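Fórum Casa & Roupa > Quarto e cama > Lençol de elástico que não para no lugar

Tópico iniciado por marta_do_sotao

Boa noite a todos! Sou leitora antiga e quase nunca escrevo, mas estou a perder a paciência com a roupa de cama. Mudámos de colchão em dezembro, um daqueles altos, e desde então os lençóis de elástico que tinha saltam todos dos cantos a meio da noite. Acordo com o canto de cima debaixo do ombro (e o meu marido a dormir como uma pedra do outro lado, claro). Já experimentei lavar a quente para encolher, já experimentei pôr ao contrário, já prendi com alfinetes de ama e piquei-me.

As minhas dúvidas são duas. Primeira: vale a pena comprar lençol de percal ou vou para o jersey, que estica? Segunda: alguém usa aquelas ligas que prendem os cantos por baixo? A minha cunhada jura por elas, mas ela também jura por dormir com as meias calçadas em agosto.

O colchão tem mais de 30 cm se contar com o sobrecolchão, esqueci-me de dizer.

---

rolo_de_linho respondeu:

Marta, bem-vinda ao clube. Trinta e tal centímetros é muito colchão para lençol normal. Vai à etiqueta e procura a altura da saia, que quase ninguém lê. Os de supermercado costumam vir com uma saia baixinha e depois é isto. Eu só compro com folga, e o elástico tem de ser a toda a volta. Os que só têm elástico nos quatro cantos são dinheiro deitado à rua!

Quanto ao tecido, percal sempre. Jersey faz borboto, cola-se ao pijama e ao fim de um ano parece uma t-shirt velha.

---

ximena_g respondeu:

Discordo do rolo, com carinho :) Eu tenho jersey há anos na cama grande e não troco. Estica, agarra, seca depressa e não preciso de passar a ferro (passar lençóis a ferro, a sério, quem tem vida para isso?). O borboto aparece se se lava com toalhas e com calças de ganga, que foi o que eu fiz ao primeiro, culpa minha. Desde que lavo à parte, nada.

O que eu noto é que em camas encostadas à parede o lençol nunca fica tão bem do lado de trás, porque uma pessoa não chega lá com a mão e enfia aquilo à pressa.

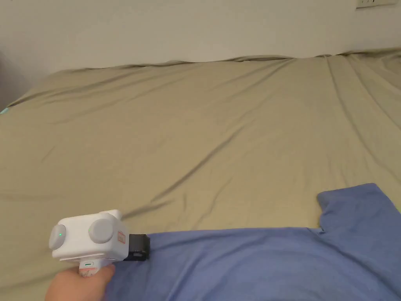 E depois há a questão da cor. Eu deixei de comprar branco quando a gata veio cá para casa. Verde seco, bege, cinzento, tudo o que disfarce. O branco fica lindíssimo no catálogo e na primeira semana já tem uma nódoa de café que não sai nem com reza.

Marta, o teu colchão está encostado à parede de lado ou só a cabeceira? É que isso muda a maneira de fazer a cama.

Ximena Gallardo

---

marta_do_sotao respondeu:

Ximena, está encostado de lado, o quarto é no sótão e com o teto inclinado não dá para mais nada. Por isso é sempre o canto de trás que salta, nunca tinha feito essa ligação!

---

CO_Prilville respondeu:

Olá, aqui Chukwuemeka Ogundipe. Trabalhei 17 anos na lavandaria da minha família, a Ogundipe, em Prilville, e fiz camas de pensão que chegavam para dar a volta à cidade, por isso deixem-me meter a colher.

O problema raramente é o tecido. É a ordem. A maior parte das pessoas começa pelo canto que está mais à mão e deixa o pior para o fim, quando o elástico já está todo esticado e não há pano para puxar. Começa-se pelo canto de trás, o da parede. Depois o canto em diagonal, cá à frente. Os outros dois entram quase sozinhos.

E não lavem a quente para encolher, por amor de Deus. O que morre primeiro é o elástico. Lavo os meus a 40 e seco na corda, dobrados ao meio pela bainha. Na máquina de secar, só em dias de chuva e no programa fraco.

---

rolo_de_linho respondeu:

Concordo com a ordem, mas dizer que o tecido não interessa é exagero. Um percal bom, daqueles da Grena, com uma mão firme, fica esticado de uma maneira que o jersey nunca há de ficar. O jersey faz ondas.

---

ximena_g respondeu:

Faz ondas se for comprado um número acima! Também tive um da Grena, por acaso, e ao fim de 10 lavagens rasgou na costura do canto. Pode ter sido azar, mas não voltei lá.

---

rolo_de_linho respondeu:

Os meus têm anos e nem um fio puxado. Deves ter apanhado um com defeito, eu tinha reclamado.

---

CO_Prilville respondeu:

As costuras dos cantos rasgam em qualquer marca quando a saia é curta para o colchão. Está sempre em esforço e um dia cede. Por isso é que eu digo: medir primeiro, discutir tecidos depois.

---

teresinha.l respondeu:

Desculpem intrometer-me, mas e as ligas? A Marta perguntou e ninguém respondeu, ahah. Uso as de pinça, comprei um jogo de 4 na drogaria de Sallton e seguram bem. O único senão é que tenho de levantar o colchão para as pôr, e as minhas costas já não são o que eram. Ponho uma vez e depois troco o lençol soltando só as pinças. Para quem tem a cama encostada, é afastá-la um palmo nesse dia e aproveitar para aspirar lá atrás (vão encontrar meias).

---

marta_do_sotao respondeu:

Vocês são ótimos! Fui medir: 34 cm com o sobrecolchão. Os meus lençóis dizem 25 na etiqueta. Pronto, está o mistério resolvido e eu feita parva há semanas.

Experimentei hoje a ordem do Chukwuemeka com o lençol menos mau e ficou bastante melhor, com umas rugas ao meio mas com os cantos todos lá em baixo. Logo vejo se aguenta a noite. Vou comprar um jersey e um percal, os dois com saia alta, e depois conto. Assim ninguém se zanga.

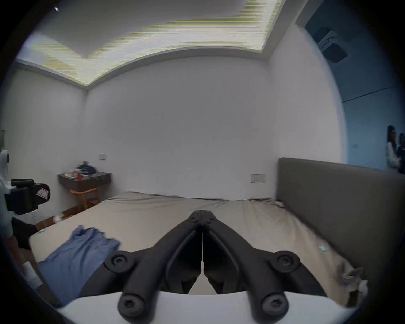

Tópico relacionado: Dobrar lençol de elástico sem chorar

teresinha.l escreveu:

Abro este porque fiquei a pensar no outro. Alguém dobra mesmo aquilo em retângulo? Eu enrolo e enfio dentro da fronha do mesmo jogo, e a fronha vai para a prateleira. Fica um chouriço, mas encontro tudo.

---

CO_Prilville respondeu:

Encaixa-se canto dentro de canto, os quatro, pousa-se em cima da cama e dobra-se em três para um lado e em três para o outro. Em pé, com os braços no ar, só mesmo quem tem muita prática.

---

rolo_de_linho respondeu:

Eu penduro num cabide dobrado ao meio. Ocupa roupeiro, mas não vinca.

---

ximena_g respondeu:

Voto no chouriço da Teresinha!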